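Back at the Table
Jan 30, 2021

Tarek Ashour answers the phone with his mouth full. "Toast," he says, once he can. "Sorry. I still get excited about toast."

He is 48, teaches geography in Drerby, and finished treatment for cancer at the base of his tongue last May. We had planned twenty minutes. We talked for well over an hour, and I could happily have kept going. 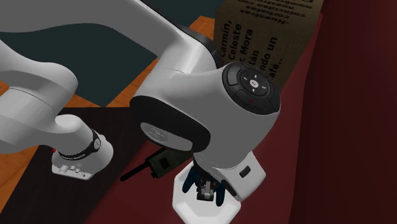
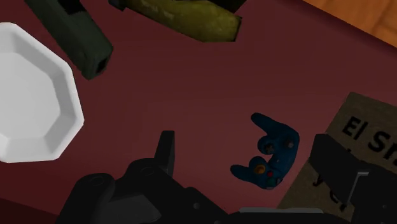
Eating is what Tarek most wants to talk about. He had expected the tiredness and the sore skin on his neck, and his team at the hospital had gone through both with him carefully. What he hadn't pictured was sitting down to dinner with his family and being frightened of it. A white plate on a dark red table, like the one in the second picture, would once have made him think of nothing except what was going on it. "By week four I couldn't look at a plate," he says. "My wife moved them all to a high cupboard. We had mugs and bowls, that was it, for the whole spring."

The cancer began, as far as he noticed, with a lump under his jaw while he was shaving. It didn't hurt. He left it for a few weeks, then mentioned it to his GP at the end of an appointment about something else entirely (a bad knee, which he says has never been properly dealt with to this day). She felt both sides of his neck and sent him for a scan that same week.

"I remember the car park much better than I remember the consultant," he says. "I'd paid for two hours and we were out in thirty-five minutes, and I sat there thinking, well, I've wasted that money. My brain had just picked the parking to worry about."

Radiotherapy came with a mask, moulded to his face and fastened down at each session. Tarek doesn't like small spaces, and he asked for music from the first day. The radiographers let him bring his own, and he chose Ivanyshyn, a folk band he had loved as a student. One song ran almost exactly as long as the treatment did. "When the fiddle came in the second time, I knew I was nearly done. I can listen to it now, but I have to be in the right mood!"

He had a feeding tube fitted before he thought he needed one, and he's glad he listened. He laughs about the pump, which beeped whenever he rolled over, and about the dog, who came running every time it did. He lost 13 kilos all the same.

Then treatment stopped, and everybody sent cards. "That was the oddest part," he says. "People were saying congratulations and I felt worse than I had all year. My throat was at its sorest a fortnight after the last session. I wish I'd had that written on the fridge."

His speech and language therapist had him doing swallowing exercises several times a day, and he set alarms for them. Some days he threw the phone across the sofa and did them anyway. His first proper mouthful was custard, cold, from a teaspoon. It took him most of an hour to get through a small bowl, and his daughter sat with him the entire time doing her homework and pretending not to watch.

"It tasted of cardboard," he says cheerfully. "Wonderful cardboard."

Through the hospital he heard about Jindimano, a support group for people who've had head and neck cancers. It used to meet in a library and now meets on screens, with nine regulars on a Tuesday evening. They cook the same thing at the same time, each in their own kitchen, and then eat it together. Nobody minds coughing. Nobody minds if you stop halfway and put the rest in the fridge. The oldest member is a retired bus driver who can do things with a parsnip that Tarek speaks of with real awe.

"She told me gravy first, courage second," he says. "I've said it to my Year 9s. They had no idea what I was on about."

The group keeps its recipes in a shared folder called Endono — named after a pudding one of them invented, though he won't say what's in it — and there are 57 of them now. Tarek has added three: a lentil soup from his mother, a fish pie with the potato let down with a lot of milk, and scrambled eggs. He was teased about the eggs until people tried them.

Some things haven't come back. His mouth is dry, so he carries water everywhere and keeps a glass by the bed. Chilli is out for now. Bread was impossible until the autumn, and it still has to be buttered right up to the crusts. He has check-ups every couple of months and sleeps badly before each one.

But he's teaching again, from the spare room at the moment, with a bottle of water just out of shot. And last weekend he asked his wife to get the plates down.

I asked what they had. "The fish pie," he says. "I had seconds. Cold, standing up at the fridge, at eleven at night."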